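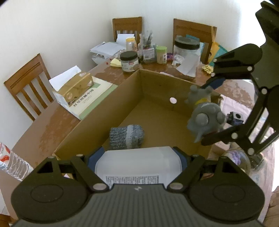

The Box for Rodport

Laimutė Zariņš had the flat in Nindmont until the end of the month, and she had started with the dining table because everything ended up there anyway.

The first box was for her grandson. She had promised him the grey toy with the round eyes and the yellow collar, which had lived on her windowsill since he outgrew his cot and then, at seven, decided he had not outgrown it after all. He had telephoned twice to ask whether it was packed.

"It's going in the first box," she told him.

"Not at the bottom."

"Not at the bottom."

So the knitted thing went in before it, grey with a paler band. She had made it in August, when it was too hot to have wool on her lap, and it had come out tighter than she meant. It would do for somebody.

The rest of the table was harder. There were envelopes she had opened and envelopes she had not. There was a letter from Rebane, the removal firm, dated October 22, 2024, which said that the van held 183 boxes of the standard size. She read that line again. She could not think who owned so much. She had asked them for the small van and they had offered her the same one at a lower price, and a man called back later to say the lift in her building was too narrow for the wardrobe.

"Leave the wardrobe," she said.

"You're sure?"

"It was here when I came."

She put the jars to one side. Her daughter had said not to bring jars, there were jars in Rodport — but these had good lids. The pens she would sort in the evening. Most of them were dry, and the brushes had belonged to her husband, who had painted the same bit of river for five years and given the results to people who could not refuse.

The neighbour from downstairs knocked at four and asked about the chairs.

"Which ones?"

"Any. I've only got two that match."

Laimutė looked at them. She had sat in the one by the wall for most of her meals, because from there you could see down the passage to the front door. She had never told anyone that was why.

"Take the others," she said. "Come on the last day. I need them until then."

The neighbour thanked her and stayed to talk about the Climex heater on the landing, which had begun to click again at night. They agreed it should be looked at. Laimutė said she would mention it when she handed in the keys.

When the door was shut she went back to the table and moved the paper bag so that she had room for her elbows. The telephone rang.

"Is it in yet?" said the boy.

"Nearly," she said, and reached for the tape.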